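Thirteen years of fake flowers

The owner of Brisia doesn't sell fresh flowers and hasn't for a long time. Her shop, on a side street in Wadlow, rents and sells artificial ones: for weddings, for store windows, for the lobby of the dental office across the road. She asked me not to use her name, since her customers all know it and she doesn't want mail from anybody else. We talked in the back room, in March, before the wedding season got going.

She started out in fresh flowers, working for somebody else. "I got up at four in the morning for a long time," she said. "You drive to the market, you drive back, you strip stems until your hands are green. Then half of it is dead by the weekend. I liked the flowers. I didn't like throwing them out."

The switch came through a customer with bad allergies who wanted a full church for her wedding and couldn't be in a room with lilies. The boss said no. The woman who is now Brisia said she would do it on her own time, and ordered what she could from a catalog. "It looked terrible in the box. Everything comes flat. I called my sister and said I'd made a mistake. She told me to steam it."

Steaming is still most of the job. Stems arrive packed tight, with the petals pressed against each other and the leaves folded in. She holds each one over a garment steamer and opens it with her fingers, then bends the wire in the stem so it isn't straight. "A straight stem is what gives it away. People think it's the color or the shine, and sure, sometimes it is. But real stems lean. They go looking for the window."

I asked whether the quality has gotten better. She said yes and no. The expensive ones are much better than they used to be, and some of the foliage would fool her from across a room. The cheap ones are the same as ever. "Same roses, same plastic bump where the leaf snaps on. You can pull the head right off. I buy them anyway, for the backs of things."

The backs of things take a lot of flowers. For an arch she puts the good stems at face height, where people stand for photos, and fills the rest with whatever she has. One large arch takes 200 stems, and she says a guest will look closely at very few of them.

She buys mostly from two suppliers. One is Karabulut, a wholesaler she has used from the beginning, who still takes orders by phone. The other is Skukus, which is online only and cheaper, with colors that can't be trusted. "On the screen it's dusty rose. In the box it's bubble gum. I don't send it back anymore. Somebody always comes in wanting bubble gum."

Color is what she gets asked about most. Brides bring in paint chips and napkins. She would like them to bring the dress. White is the hardest, she said, since there are so many whites and the artificial ones lean blue. She tones them down with weak tea in a spray bottle, tested on a back petal first. Purples fade in a sunny window faster than anything else. Bright pinks and magentas she sells all year, mostly to people who are buying for a grave or a front porch and want to see it from the car.

She has no patience for the idea that this kind of flower is tacky. "My grandmother had plastic geraniums in the window box and real ones in the yard. She liked both. The plastic ones were for the side that didn't get sun. What was she supposed to do, look at dirt?"

She does have rules, though. No water in the vase unless it's the clear resin kind. No fake dewdrops. No scent sprays, which she says collect dust and make everything smell like a rental car. And dust them. Most people never do. A hair dryer on the cool setting works for silk, held well back, and plastic can go in the sink with dish soap. Old paintbrushes are good for the centers.

Rentals come back in rough shape. She has found cake in the hydrangeas, and gum, and once a hearing aid, which the owner was very happy to get back. She charges a cleaning fee that she often forgets to collect. Stems that are too far gone for weddings go in a bin by the door and sell cheap to teachers and to people who make wreaths.

I wondered whether she keeps fresh flowers at home. She does, but only from the yard, and only in a jar in the kitchen. "I don't arrange them. I've arranged enough. I cut them and stick them in."

She is thinking of closing the rental side in a year or two and keeping only the shop. The lifting is hard on her back, and the arches have to go up early and come down late. Her niece helps on the busy weekends but is studying to be a pharmacist and has made it clear she isn't taking over. The owner doesn't seem upset by this. She would like to teach a class, she said, if the library will let her use the room with the big sinks.

Before I left I asked what a person should buy if they have never bought an artificial flower and have a small budget.

"One kind, one color," she said. "Don't mix. Get a bunch, take it apart if it comes apart, steam it, and bend everything."
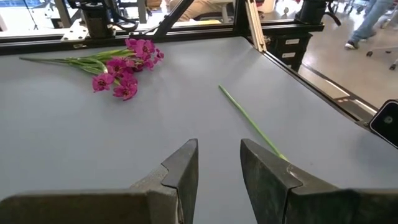
"And cut them to different lengths," she added. "Use wire cutters. Your good scissors won't be good after that."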